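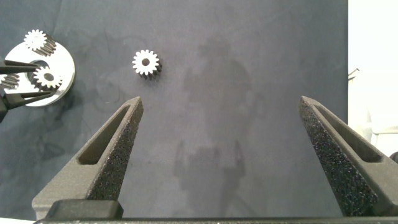

Small gears on the bench: how to keep them clean, sorted and unlost

Search tips and articles... Search All topics

Small metal gears are easy to lose and easy to damage. One falls on the floor, rolls under the cabinet, and the whole repair must wait until a new one comes in the mail. I repair kitchen machines, hand drills and old fishing reels, and in my first year I lost more gears than I want to say. The tips on this page are what I do now. They are simple and they cost little.

Choose a plain, dark surface

A bright steel part is much easier to find on a dark surface than on a light one. I used for a long time a white plastic board, and under the lamp everything on it was shining the same way. Dark blue-gray or dark green is good. The surface should be smooth, without a pattern and without seams, so that small teeth do not catch in anything. Wipe it before you start, also when it looks clean. Metal dust is hard to see on a dark color, and it sticks to oil.

Give the gears a plate

A round metal plate with a low edge is the best parts holder I know. You can put three or four small gears on it and carry them all together to the sink or to the window. Some people prefer the magnetic dish. It is fine for screws, but a steel gear that stays long on a magnet can become a little magnetic, and then it collects filings between the teeth. For gears I use the plain plate.

If one gear is different from the others, or waits for a decision, keep it beside the plate and the good ones on it. I made this rule after I put a worn gear back into a mixer from Tilodar and had to open the same mixer again the next evening.

Hold the gear by its sides

Take it from the left and the right, with even pressure, and turn the toothed face to your eyes. In this way you see all the teeth and the bore at one time. If you pinch only one tooth, the gear will twist and jump. Pliers with bare steel jaws leave marks, so cover the jaws with a piece of thin leather or with two layers of masking tape.
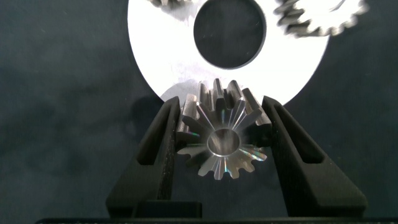
Bevel gear, toothed face to the front, with the bore open to view.

Look for these things:

- A tooth that is shorter or rounder than its neighbors.
- Gray paste at the root of the teeth. It is old grease mixed with metal, and it must come out.
- Scratches going around inside the bore. A light scratch is normal. If your fingernail stops in it, replace the gear.
- Color on the teeth. Faint pink, green or violet can come from a thin film of oil, or from light on very fine machining lines. Wipe the tooth with a little alcohol and look again. If blue or straw color stays on the steel, it may have been too hot at some time.

Clean with a brush, not with a knife

An old toothbrush and some mineral spirits in a jar lid are enough for most gears. Brush from the bore to the outside, following the teeth. Work with the window open, wear gloves, and keep away from any flame. For the last dirt in the corners I use a wooden toothpick — it breaks before the steel is scratched. If you want to polish, take wet paper, 1,000 grit for the first pass and 3,000 for the last, and only on the flat back side. Do not polish the teeth. Their shape is important and you will change it.

Dry the gear with a cloth which leaves no threads. Then one drop of light oil, spread with the finger.

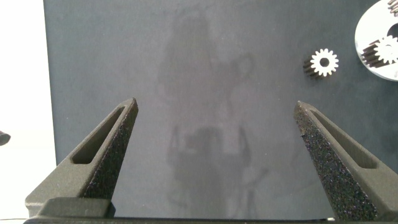 Wogan Home Repair Club — Bench and Small Tools Group

Clear the surface between two jobs

When one machine is finished, put everything away before you open the next one. I mean also the rag and the oil bottle. Parts from two machines mixed together are a bad evening. Beca Mathias from our group puts each set of gears in a small jar, with a paper label inside the jar and not on the lid, and I have copied this from her. Lids get exchanged.

For storage longer than one winter, wrap each gear in oiled paper. The drawer in my garage is damp from February on, and bare steel gets brown spots there.

A rough grip holds better

If your tweezers or soft clamp slip on polished steel, glue a strip of 200 grit paper on the inner faces. It holds very well with small pressure. Use it for cleaning and looking only, and not on parts where the finish matters, as the grains can leave fine lines. Change the strip when it feels smooth.

Contact: Wogan Home Repair Club, Bench and Small Tools Group | © Wogan Home Repair Club | Back to top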